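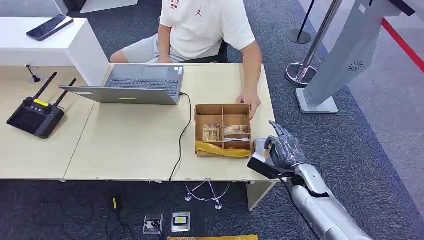

Demonstration work since the last report

The short version is that we are teaching by hand now, every working session, and it is going better than I dared to write in the proposal. When I last wrote, the Gevari hand could be posed from a laptop and not much else. This period we recorded 53 full demonstrations of the box task, and 41 of them passed review and went into the training set. I had promised Arex a smaller set than that by the end of the project!

The box task is the one in the plan. A divided cardboard box sits on the table, the arm comes in from the side, and the person driving it has to get an item out of one compartment without dragging the neighbors along. Small packaged things are easy. Flat paper packets are harder than they look, and thin plastic bags are the worst of the lot, as they cling to the fingers and the operator can't feel it happening. We have kept all three kinds in the mix.

How a demonstration is recorded

One person drives and one person sits at the table to reset the box and call a stop. The driver gets a free run first, unrecorded, to settle in. Then the recording starts with the hand held still beside the box, because we learned in the first batch that clips starting in mid-motion were a headache to line up later. Each clip stores the joint positions, the driver's commands and the camera views, including the one at the wrist.

We tried two ways of showing the task. Guiding the arm directly, with a person's hands on it, gives lovely smooth paths, and new people pick it up fast. The trouble is that the person's own arms end up in the camera views. Driving it remotely keeps the views clean and is slower to learn. Pavithra Kartha spent a good part of December working out a blend, with hand guiding for the approach and remote control for the fingers, and her clips are the ones everybody now copies. Six people have been trained on the blended method so far. I was the slowest of them and still got there in an afternoon.

What went wrong

Of the clips we threw out, most failed for one plain reason: the driver paused too long above the box while deciding which finger to close. A trained model copies the pause faithfully, and then it just hovers. We now ask drivers to say their plan out loud before they start, and the long pauses have mostly gone away.

Cables cost us some time too. The arm's cable limits how far the wrist can turn before it pulls, and a couple of early demonstrations had a little twitch in them from that. We rerouted it and re-recorded those.

The move to the Annamalai room went smoothly apart from the light. Daylight changes the wrist view a great deal between morning and late afternoon. I was worried about this at first, but we have started recording at both ends of the day on purpose, and the early results suggest the variety helps.

The wrist view

This has been the happy surprise of the period. I had budgeted for it as a backup, and it has become the view we check first in review. It catches the moment of contact much better than the head camera does. It also picks up chairs, windows, people's shirts and whatever else is nearby when the arm swings, so the model has to learn to ignore a lot.

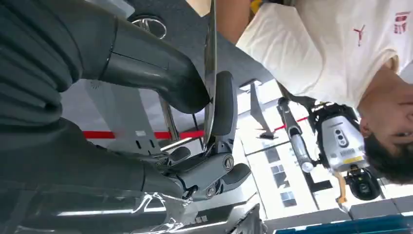

Keerthana Varma asked, after reading a draft of this report, whether the wrist view should be trimmed to the few seconds near contact before training, so the model doesn't waste effort on the swing. It's a fair point and we will test it both ways, using the Bastance scripts we already have for cutting clips.

Next period

We will add 5 new items to the box, two of them soft, and repeat the full set with drivers who have never seen the task. I'd also like to try a second box with narrower compartments if the current one holds up. No change to the budget is requested.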